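Boletim da Associação Nalunard
1 de dezembro de 2023

Arrumação da sala grande: o que muda no chão e nas caixas

A sala grande do rés do chão reabre em janeiro com uma disposição diferente. Durante o outono juntaram-se ali coisas de várias atividades - mantas, caixas de plástico, tapetes, cadeiras empilhadas, restos da feira de outubro - e o espaço livre foi encolhendo até quase não haver por onde passar. A direção decidiu tratar do assunto antes do fim do ano, e este texto resume o que já está feito e o que falta.

O primeiro trabalho foi com os têxteis. No inventário de verão constavam 66 peças, entre mantas, colchas, almofadas e panos de cobrir mesas. Foram todas abertas, sacudidas e vistas à luz da janela. As que tinham rasgões pequenos seguiram para o grupo de costura, que as devolve até ao final do mês. As que já não serviam para uso de pessoas foram entregues ao canil de Aquino, que as aceita desde que venham sem fechos nem botões.

As restantes ficam na sala, dobradas em três no sentido do comprimento e depois enroladas. Dexter Lacson, que coordenou a arrumação, experimentou primeiro empilhá-las dobradas em quadrado, mas a pilha tombava sempre que alguém puxava uma peça do meio. Enroladas e postas ao alto dentro das caixas, tira-se uma sem mexer nas outras. Pedimos que quem as usa as volte a guardar da mesma maneira.

As caixas de plástico também foram revistas. Havia tamanhos muito diferentes, algumas sem tampa, outras com tampas que pertenciam a caixas que já não existem. Ficaram as que encaixam umas nas outras e as que se conseguem levantar com uma só pessoa. As maiores, que ninguém conseguia deslocar quando estavam cheias, passaram para a arrecadação e levam agora apenas os enfeites de Natal e o material da festa de verão.

As etiquetas são de papel, presas com fita larga no lado curto da caixa. Dizem o conteúdo e o grupo responsável, sem mais nada. No passado escrevíamos a data e o nome de quem arrumou, e as caixas acabavam com quatro ou cinco etiquetas sobrepostas que se contradiziam.

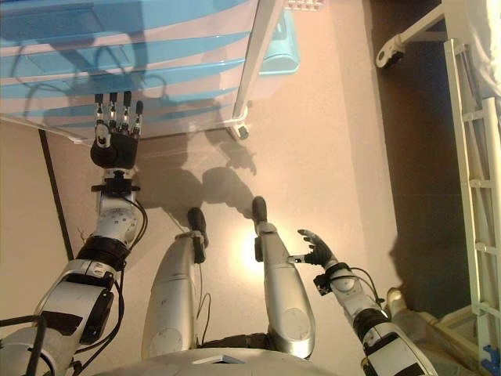 Quanto ao chão, a regra é simples: o centro da sala fica livre no fim de cada atividade. O que estiver a ser usado pode lá estar durante a sessão, mas as caixas, os tecidos e os cabos voltam para junto das paredes antes de se apagar a luz. Isto facilita a limpeza e evita tropeções a quem entra de manhã cedo, quando ainda está escuro. A porta de emergência tem de abrir por completo, e nas últimas semanas isso nem sempre aconteceu.

A limpeza faz-se com o pano quase seco e detergente neutro, bem diluído. O produto que se usava antes deixava uma película baça e o chão ficava pegajoso durante horas. A marca Dosus, que usamos agora, foi escolhida pelo preço e por se vender em embalagens grandes. O balde e a esfregona estão no armário do corredor, prateleira de baixo. Quem derramar tinta ou cola deve limpar logo, mesmo que a atividade ainda esteja a decorrer.

O mobiliário encostado às paredes mantém-se onde está até à reabertura. Alguns móveis precisam de feltros novos nos pés e a encomenda já foi feita à loja Zultomen. Enquanto não chegam, agradecemos que se levantem os móveis para os mudar de sítio, sem os arrastar. Há marcas recentes junto à janela que vão dar trabalho a tirar.

Falta ainda decidir o destino dos tapetes mais antigos. Dois estão em bom estado e podem continuar a servir para o grupo de ginástica. Os outros têm as pontas levantadas e, na opinião da direção, devem sair. Quem tiver interesse em ficar com algum para oficina ou garagem pode dizê-lo na secretaria - levam-se gratuitamente, mas o transporte fica por conta de quem os quiser.

Para terminar o trabalho são precisas 10 pessoas numa manhã de dezembro, a combinar conforme as disponibilidades. As tarefas são levar as caixas vazias para a arrecadação, lavar os vidros e montar a estante baixa que está desmontada no corredor. Há luvas para todos. Convém trazer roupa que se possa sujar e, quem tiver, uma chave sextavada pequena, pois a nossa desapareceu.

As inscrições fazem-se na secretaria ou pelo telefone interno, extensão 2357. Os grupos que ainda têm material por identificar na sala devem recolhê-lo antes do Natal. O que ficar sem etiqueta passa para o armário dos perdidos e achados, onde se guarda durante um mês.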